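Clukura Workplace Newsletter
12/21/18

FIT-OUT NOTES: TASK LIGHTING AND SHARED TABLES

The lighting part of the Woltport fit-out is the item most people have written in about, so this issue's notes deal with that first and with furniture second. The stair works are covered at the end.

Ceiling lighting

The ceiling strips are the base layer and are meant to light circulation and general work. They are switched by zone from the panel at the main door. Please leave the panel on the automatic setting. Manual override holds a zone on until it is cancelled by hand, and two zones were left in override over a weekend earlier this month.

Color temperature is fixed at the driver. Requests for warmer light at individual tables can't be met from the ceiling and should go through the task lamp list described below.

Task lamps

The task lamp chosen for shared tables is the Dreler cone-shade model in black. It was picked over the clamp type for a simple mechanical reason: the round tables have a thin edge profile, and the clamp jaw marks the underside after repeated moves. The chosen lamp stands on its own flat base and needs no fixing.

Setup is as follows.

Place the base flat on the tabletop, well inside the rim. The stem is thin and the shade carries most of the height, so a lamp set near the rim is easily knocked by a sleeve or a chair back.

Point the shade at the work and away from the person on the opposite side. With a round table this usually means aiming slightly across the center.

Run the cord down on the side nearest the outlet and keep the slack on the floor close to the pedestal. A cord that crosses a walking route needs a cover strip. Strips are kept with the spare chair casters.

Switch off at the lamp before unplugging. Do not pull the lamp across the table by its cord.

The order total is 479 lamps across all floors, including spares. Delivery is in 13 lots. Each lot is checked on arrival for stem alignment, switch action and cord strain relief, then released to the floor. Any lamp with a stem that leans should be returned to the store unmodified. The joint at the base is not user-adjustable, and tightening it with pliers strips the finish.

Shared tables

The round table with the light wood top and black pedestal is now the standard for open areas. Lahlou supplied the earlier square tables, which remain in the meeting rooms until their leases end. The practical difference is at floor level. A single central base leaves the full perimeter free for chairs, and cords can be dropped anywhere without meeting a leg.

A pedestal table is less forgiving of uneven load. Sitting on the edge is not permitted, and heavy boxes should go near the middle. If a table rocks, check the floor contact first. The polished floor is level within tolerance in most areas, but grit under the base is enough to cause movement. Lift, sweep, set down, and check again. If it still rocks, report the table number, which is on the underside of the top.

Chairs

Mesh office chairs are shared stock and do not belong to a particular table. They come with different back heights, and the tall-backed type is intended for all-day seating. When leaving, push chairs in with the backs facing outward, so the cleaning crew can move them by the frame. Pulling by the mesh loosens the edge piping.

Casters pick up cable ties, tape and packing threads. A chair that drags is normally a fouled caster and is seldom broken. Turn it over, cut the thread out with blunt scissors, and spin each wheel. Replacement casters are push-fit and need no tool.

Open shelving

The white open shelves in the work areas are for items in current use. Bags can be left there during the day. Cartons should stay on the floor at the foot of the unit until unpacked, and should be flattened and taken out the same day. Do not stack cartons on the top shelf. The units are tall relative to their depth, and weight belongs low.

Loose pallets and boards

Pallets and packing boards are to be stood in the goods area at the end of each delivery. A board lying flat on a pale floor is easy to miss from a distance, particularly when carrying something. If one has to stay out during unpacking, keep it clear of the direct line between the door and the stairs.

Fire extinguishers

Several extinguishers are standing on the floor pending wall brackets. They may not be used as door stops, and they may not be moved to make room for furniture. The position of each one is recorded on the floor plan. If an extinguisher is in the way of planned work, ask for the plan to be changed before the unit is shifted.

Stairs

The metal railing is complete. Anti-slip edging will be fitted out of hours, one flight at a time, and the other stair remains open throughout. Keep chairs and deliveries clear of the foot of the stairs.

Costs

Spending on cord covers, casters and small fittings stands at $3,505 for the quarter, within the allowance. Lamps and tables are booked under the main contract and are not part of that figure.

Requests for a task lamp should give the table number, the nearest outlet, and whether the table is used for screen work or paper work. Screen-only tables are placed lower on the list. The next lot is released after the December break, and tables farthest from the windows are served first.

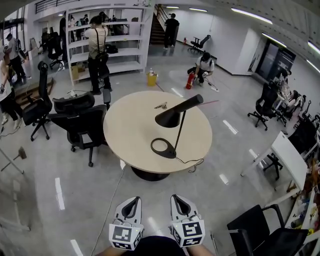
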